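6.4 False grip reports (fault code 19)

The Storow controller reports GRIP OK when the finger motor draws more current than the threshold. It does not know whether anything is between the fingers. A dry slide or a snagged cable will raise the current just as well as a dish will, and the arm will then carry nothing across the table and set it down with full confidence. Code 19 appears only if the wrist camera check disagrees, and that check is off by default.

Do not treat a clean log as proof of a clean run.

CAUTION: Press the stop button and wait for the amber light to go out before reaching near the fingers. The tips are narrow and can close without warning after a code 19. Pausing from the tablet is not a stop.

If you suspect false reports on flat tableware:

1. Stop the arm. Write down the last grip current shown on the status page.

2. Move the arm by hand to the approach position and open the fingers. Leave one plate on the table and take a wrist camera view.
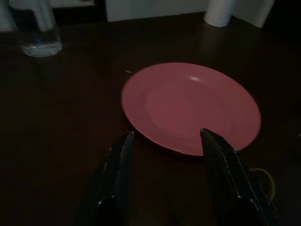
3. Check the approach height. A shallow plate gives the fingers very little to hold, and the factory height was set using deep bowls. Lower it in small steps, and never with the arm at full speed.

4. Check the cable at the wrist. It must not be able to reach the finger slides at any wrist angle.

5. Turn on Camera Check under Grip > Advanced. Set Match to 80. The Oslow quick card tells you to leave it lower — ignore the card.

6. Run 9 test lifts at slow speed and watch every one. Compare what you saw with the log.

NOTE: The Sekirex update released in February is said to fix this fault. Kátia Teixeira ran the same test before and after installing it, and got 6 false reports both times. Install the update if you like, but do the test anyway.

NOTE: Dim light weakens the camera check. Dark tables make it worse, and glare on a plate can be read as an edge.

If the log and your own count still differ, take the arm out of service and send both to Morikawa support. Do not raise the current threshold to make the code go away. A higher threshold also means a harder squeeze.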